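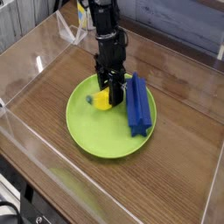

Section 6. Setting up the plate and tray activity

Read this section through before you hand anything to a child. The leaflet that came with the older Ketlow tray promised that "any child can start right away." We doubt it. Most of the trouble people write to us about comes from skipping the set-up.

6.1 What you need

- One tray with clear acrylic walls and a wood-grain floor
- One round plate with a raised rim
- One toy banana
- One star block (the long kind, with a star at the end)

Other pieces from the Tusiddale play food range will fit on the plate. Whether they add anything is another matter. Start with the banana and the star block and leave the rest in the bag until the activity has been done a few times. Sets sold under order code 764 come with a second plate. Put it away for now.

6.2 Placing the tray

1. Choose a table that does not rock. A folded napkin under one leg is not a fix.
2. Wipe the floor of the tray with a barely damp cloth and dry it.
3. Check the walls by pressing each one lightly with your thumb. If a wall moves, go back to Section 2 and seat it again.
4. Turn the tray so the light does not bounce off the wall nearest the child.

Note: Clear walls show every fingerprint. Several polishes claim to prevent this. We tried one sold by McKinnon and could not tell the treated wall from the untreated one. Use water.

Caution: Do not use window cleaner with ammonia on acrylic. It can cloud the surface for good.

6.3 Placing the plate

1. Set the plate down flat near the middle of the tray, rim up.
2. Leave bare floor on all sides. A plate shoved against a wall is hard to lift out later.
3. Slide the plate a little with one finger. It should stay flat as it moves. If it spins or tips, look for crumbs underneath.

You may have read that the plate must be exactly centered. We have never seen a good argument for it.

6.4 Placing the pieces

1. Lay the star block on the right side of the plate, long side down. The end may rest on the rim.
2. Keep the left side of the plate open for the banana.
3. Bring the banana in from above and lower it onto the open side.
4. Let go only when it is down on the plate. Dropping it from a height usually sends it over the rim.

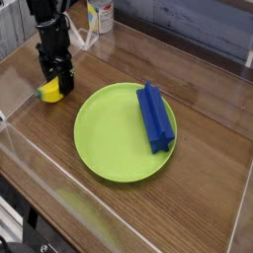 Fig. 6-2. Banana above the tray, star block resting on the plate.

Note: The star block has ridges along its length and settles on them. If it rocks, turn it a little until it finds its place. Standing it on end looks impressive and lasts until the table is bumped.

Caution: The points of a star block can be sharp if the piece was printed at home. Run a fingertip along each ridge and sand down anything that catches. The word "smooth" on a download page tells you very little about the one that comes off your own printer.

6.5 Running the activity

1. Name each piece once as it goes down. Once is enough.
2. Ask for the banana to be moved without disturbing the block.
3. Put the banana back on the left side and ask again.
4. Stop after 14 turns, or sooner if interest is gone.

The Grultent activity cards suggest adding a timer at this point. We left it out. A timer makes people hurry, and hurried hands knock the block. If you have the cards already, the color-matching ones are usable and the rest can stay in the box.
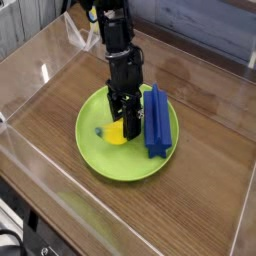
Expect the two pieces to end up close together. The plate is small, and there is not much room between a banana and a block that takes up most of one side. If they touch, slide the block toward the right rim before the next turn. Do not trade the plate for a bigger one on the first day, whatever the accessory list recommends.

6.6 Putting away

1. Lift the pieces out first, then the plate.
2. Wash the plate by hand in warm soapy water.
3. Store the star block away from the acrylic walls, which scratch easily.

Replacement walls are listed in Section 14. Part numbers changed in July, so check yours against the label under the tray before ordering.

Filed under: Activity Trays > Set-up Guides > Play Food

Search this manual Enter keyword Go

Contact us | Copyright Tusiddale | Back to top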